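ホールスタッフ・調理補助 募集(Gernemby 駅前店)

ビストロ Gernemby では、ランチとディナーのホールスタッフ、および調理補助のスタッフを募集しています。テラス席の営業を3月から再開するため、それに合わせて増員します。

店は駅の南口から歩いて7分、川沿いの通りにあります。席数は店内41席、テラスを含めると56席です。料理は煮込みと炭火焼きが中心で、昼は日替わりの定食を2種類、夜はアラカルトのみです。平日の昼は近くで働く方、週末の夜は家族連れのお客様が多く来店されます。

仕事内容(ホール)
お客様のご案内、注文取り、配膳と下げ膳、会計、電話での予約受付、開店前の掃除とテーブルセットをお願いします。ワインの知識は必要ありません。グラスの種類と定番の6本だけ、最初の週に覚えていただきます。

仕事内容(調理補助)
野菜の下処理、サラダと前菜の盛り付け、食器洗い、納品された食材の検品と片付けです。火を使う調理は社員が担当します。希望があれば、半年をめどに焼き場の補助に入ることもできます。

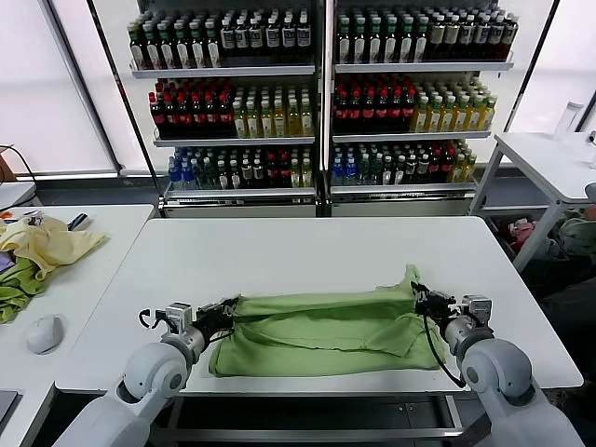
勤務時間
昼 10時から15時
夜 17時から22時30分
週2日、1日4時間から相談に応じます。昼だけ、夜だけの勤務も可能です。シフトは半月ごとに決めます。土日のどちらかに入れる方を優先しますが、平日昼のみの方も2名まで採用する予定です。定休日は火曜日です。

時給
ホール、調理補助とも1327円。22時以降は法定の割増賃金がつきます。研修期間中も時給は同じです。給与は月末締め、翌月15日払いで、銀行振込となります。

待遇
・まかないあり(4時間以上の勤務で1食無料)
・交通費支給(当店規定による)
・シャツとエプロン貸与、靴は黒で滑りにくいものを各自でご用意ください
・自転車通勤可、車通勤は不可
・勤務条件により社会保険加入
・姉妹店 Trindaditz での食事は従業員割引あり

応募について
飲食店での経験は問いません。日本語は、注文を聞き取って厨房に伝えられれば結構です。厨房では英語も使います。食品アレルギーの確認は必ず伝票に書いて伝える決まりなので、簡単なカタカナの読み書きができることを条件とします。高校生の応募は、夜は21時までの勤務となり、保護者の同意書が必要です。

応募は店頭またはお電話で受け付けています。電話は15時から17時の間にお願いします。昼の営業中は出られないことがあります。店頭にお越しの場合も、同じ時間帯であればその場で日程を決められます。

面接は店内で行い、時間は30分ほどです。写真を貼った履歴書をお持ちください。服装は自由です。結果は、採用、不採用にかかわらず1週間以内に電話でご連絡します。お預かりした履歴書は、不採用の場合は郵送でお返しします。

面接の前に店の様子を見たい方は、ランチの時間にお食事にいらしてください。応募の際に食事をしたかどうかは、選考には関係ありません。

採用担当 店長 Archana Rana

なお、姉妹店 Trindaditz では現在ホールの募集はしていません。製菓の経験がある方のみ、随時お話をうかがっています。こちらも Gernemby 駅前店の店長あてにご連絡ください。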